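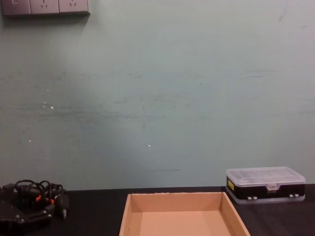

Slide 1: scuffed wall, dark tabletop

Talks > Money Basics > Speaker notes

Store cards and the minimum payment
Wed 13 April, Plernel library, evening slot

Slide 2. Start with the couch. I bought one on a Lalent store card, twelve months no interest, and felt very clever for eleven of them. Price was 2,662 dollars. Pause. Let them picture the couch. It was a nice couch.

Slide 3. Deferred interest. Ask who has read their card agreement. Wait for the laughing to stop. Explain that if any balance is left on the last day, they charge interest back to day one, on the full price. I had 109 dollars left. The bill went up by 547. Say both numbers twice, slowly.

Slide 4. Minimum payments. The minimum on my card was set so that paying it every month would NOT clear the balance in time. I assumed somebody had done the math for me. Somebody had - for Lalent.
Fix: take the price, divide by the number of months minus one, set up that payment the day you get home.

Slide 5. Calling the lender. Hoxha Credit Counseling has a phone script, copies on the side table. Ask for a one-time courtesy refund. Be boring and polite. I got part of mine back in July after three calls, and I now know the hold music very well.

Slide 6. Balance transfers. Keep short, we ran over in Semo. Transfer fee first, then the rate after the teaser ends. If someone asks about points, say points are a separate talk and move on.

Questions, ten minutes. Someone will ask if I still have the couch. Yes. The dog has it.

Collect pens.

907 views | 4 comments | 12 shares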